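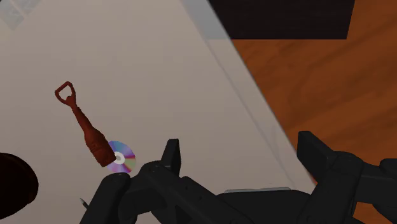 Trurthorpe Lever Opener, Second Version: Review

Trurthorpe has made one bottle opener for most of its history, and the second version changes three things: the steel, the handle coating and the angle of the lip. I bought two at retail price and used them from April through the end of summer, one at home and one behind the bar at the Otstead, where Ketsara Intarasuk runs the evening shift and kept a tally for me.

Construction

The opener is a single piece of stamped stainless steel with a molded sleeve over the lower two thirds. Version one used a separate head held by a rivet, and the rivet was the usual point of failure. With the rivet gone, there is no play between head and handle. The sleeve is bonded along its full length. I tried to work a thin blade under the end of it and got nowhere.

Weight is up slightly from the old model. Balance sits just behind the head, so the tool tips forward when held loosely. Bar staff preferred this. At home I did not notice it after the first week.

Opening action

A standard crown cap has 21 teeth and needs to be bent upward on one side before it lets go. The old lip met the skirt of the cap at a shallow angle and tended to slide off caps that had been crimped tight. The new lip is steeper and a little narrower. It seats on the first try in most cases and the cap comes off in one motion with a single crease across the top.

Across the Otstead tally, 800 bottles were opened. Of those, 6 needed a second attempt, all from the same brewery, which uses a deep crimp. No glass was chipped. My own count at home was 194 bottles with no second attempts, though I drink mostly from two suppliers and the sample is narrow.

Twist-off caps can be levered as well, but the lip marks the thread on softer bottles. Use your hand.

Durability

The lip on the bar unit has a bright wear line where the finish has rubbed away. I compared its profile with the home unit under a loupe and could see no rounding. The wear appears to be cosmetic so far.

The sleeve is less convincing. It picked up a gray cast after repeated trips through the glasswasher, and the texture near the end has gone smooth. Grip with wet hands was still acceptable at the end of the test. Trurthorpe says top rack only, which a bar will ignore.

Compared with the Wunda

The obvious alternative is the Wunda flat bar. It is thinner, fits a back pocket and costs less. It also has no sleeve, and Jirayu Panyasiri, who works doubles at the Otstead, went back to it after a few shifts for that reason: a sleeved handle catches on an apron pocket. For speed he is right. For anyone opening a few bottles an evening, the Trurthorpe needs less force and is easier on the base of the index finger.

The Wattanapong wall unit was also on hand. It is better than either if you have somewhere to screw it, and it isn't really the same category.

Complaints

The hanging hole from version one has been deleted, and the head opening is too wide to sit securely on a small hook. The packaging is a sealed clamshell that requires scissors. Spare sleeves are listed in the leaflet but were out of stock each time I checked.

Rating: 53 out of 60 on my usual sheet. Points lost for the sleeve finish, the missing hole and the spares. Owners of version one with a sound rivet can wait. If the rivet has started to move, replace it with this one.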